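Painting Panels for a Matte Gray Tabletop Enclosure
By Benoît Pons
Filed under: Finishing, Shop Notes
Last revised in May

This page covers the finish only. Cutting and joining the panels is covered on the enclosure layout page. The method is for flat panels in MDF or birch plywood, painted with water-based flat acrylic and left without a topcoat. It gives an even, low-glare surface suitable for product photography, color comparison, or any bench where reflections off the walls are a nuisance.

Materials

Saler water-based primer, gray tint
Hettiarachchi Flat Acrylic, neutral gray
Grultton foam rollers, fine cell
Sanding sponge, 600 grit, plus a medium sanding block for raw edges
Lightweight spackle for edges
Tack cloth, lint-free
Roller tray with a flat ramp
Mixing cup with milliliter marks
Painter's pyramids or scrap blocks

Do not substitute eggshell or satin for flat. Both look acceptable on a sample card and produce a visible hot spot once a lamp is pointed at a full panel. Paint labeled "matte" varies by manufacturer and some of it is closer to eggshell. Roll out a test piece and look along it at a low angle before buying enough for the job.

Conditions

Keep the room and the panels at 70 °F. Panels brought in from a garage or truck should sit overnight first. Turn off fans and close the windows while the paint is wet. Moving air dries the surface before the roller marks have leveled, and lap lines then show through every later coat.

Step 1. Edges
Raw MDF edges absorb paint much faster than the faces. Press spackle into each edge with a putty knife, let it dry, and sand it flush with the block. Break the corners slightly. A sharp corner will not hold paint and shows up later as a thin pale line.

Plywood edges need the same treatment if they will be visible. Edges that butt against another panel can be left raw.

Step 2. Primer
Stir the primer. Do not shake it. Wipe the panel with the tack cloth, set it flat on the blocks, and roll one thin coat across the short dimension. Let it dry for the time given on the can, then sand with the 600 grit sponge using light pressure until the surface feels even. Wipe again. Prime the back face as well. A panel sealed on one side only will cup within a few days, and clamps will not correct it.

Step 3. Mixing
Measure all the paint for one coat before starting. The full set of panels on the layout page takes 294 ml per coat, including what stays in the roller. If more than one can is needed, combine the cans in a larger bucket first. Two cans of the same tint can differ enough to be seen where panels meet.

Thin only if the paint drags, and only with clean water in very small amounts. Overthinned flat acrylic dries with cloudy patches.

Step 4. First color coat
Dampen the roller and squeeze it out fully in a paper towel. Load it on the ramp until it is evenly wet with no drips. Roll the long dimension in overlapping passes, then finish with one light pass in a single direction, lifting off past the far edge. Do not go back into an area once it has started to lose its wet sheen.

Step 5. Second color coat
Do not sand between color coats unless there is a visible nib. Sanding flat paint burnishes it, and the burnished area will read as darker or shinier depending on the viewing angle. Remove single nibs with a fingernail and recoat the whole panel. Spot repairs always show.

Roll the second coat in the same direction as the first. Mark the roll direction on the back of each panel in pencil so the panels can be assembled with the texture aligned.

Step 6. Inspection
Wait until the panels are dry to the touch, then stand them up in their final positions without fastening them. Use one 3000 K lamp, placed low and to one side. Switch off the overhead lights. Look for lap lines, shiny streaks, and uneven texture. Turn each panel end for end and look again.

Adjacent panels of the same color will seldom look identical once they stand at different angles to the light. Swap their positions before repainting. If the lighter tone stays with the panel, the paint is at fault. If it stays with the position, move the lamp.
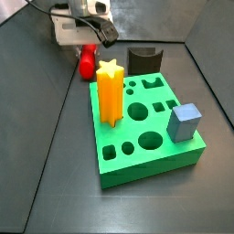 Matte gray panels at the left, right, and back of a tabletop work area. The back wall is lighter and slightly mottled.

Step 7. Curing and handling
Dry is not cured. Leave the panels standing apart for a week before they touch each other or anything soft. Flat acrylic marks easily during this period, and fingerprints left in it cannot be cleaned off. Wear cotton gloves and hold the panels by the edges.

Cleaning
Dust with a dry, soft brush. For grease, use a damp white cloth with no detergent and blot. Rubbing polishes the paint. Melamine foam does the same thing and should be kept away from the bench.

Common problems

Orange peel texture: roller nap too long, or paint applied too heavily. Sand the entire face back with the sponge and apply one thin coat.

Dark frame along the edges: the edges were cut in with a brush. Use the roller for the whole face.

Peeling at the corners: primer was applied over dust or over spackle that had not dried. Strip the corner and restart from Step 1.

Panels sticking together in storage: not cured. Interleave with baking parchment. Do not use newspaper.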